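Plilalard Makers Forum > Clubs and Competitions > Orkton sorting challenge, how are you all getting on?

gearfumble
Posted 7:42 pm
So we've got 60 minutes of arm time a week at our club and I'm spending most of mine on soft stuff. Hard parts are fine, the blocks go in the bin nearly every time. Cloth is another story! We did 127 tries over January and I reckon the dark fabric is what's dragging our score down. The fingers close, the arm lifts, and half the time it comes up with nothing.

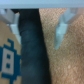
My feeling is that we come in too straight. If we tilted the wrist a bit before closing, one finger could get under a fold and we'd have something to pinch. The other two on my team want to leave the approach alone and just squeeze harder. Anyone tried either?

tinpot_ada
Posted 8:05 pm
Squeezing harder did nothing for us except cook a servo. Go with the tilt. We're on the Funness kit though so your wrist might not have the same travel.

wobblebot
Posted 8:11 pm
Disagree, sorry. Tilt is lovely until you're working next to the side of a box and then you clout it. We stuck thin rubber on the fingertips and went straight down, and we get 90 out of 100 on socks now. Cheap as chips too.

gearfumble
Posted 8:30 pm
Is rubber even allowed? I thought the rules said no changes to the gripper.

wobblebot
Posted 8:34 pm
Section 4, "removable coverings" are fine. We asked.

tinpot_ada
Posted 8:52 pm
90 on your own socks on your own table, with the lights how you like them. I'd want to see it on black ones. Ours can't tell where a dark one stops and its shadow starts.

mildly_torqued
Posted 9:20 pm
How many demos are you training on? We were stuck in the same place at 3000 and the thing that shifted it was throwing out all the sloppy ones where whoever was driving hesitated. Fewer demos, better grabs. The Mykhailiuk write-up in the pinned thread covers it.

gearfumble
Posted 9:41 pm
Nowhere near 3000, haha. Right, rubber first as it's a five minute job, then I'll have a go at the tilt next session if the others let me. Does bike inner tube work?

wobblebot
Posted 9:44 pm
That's what ours is. Wash the powder off first.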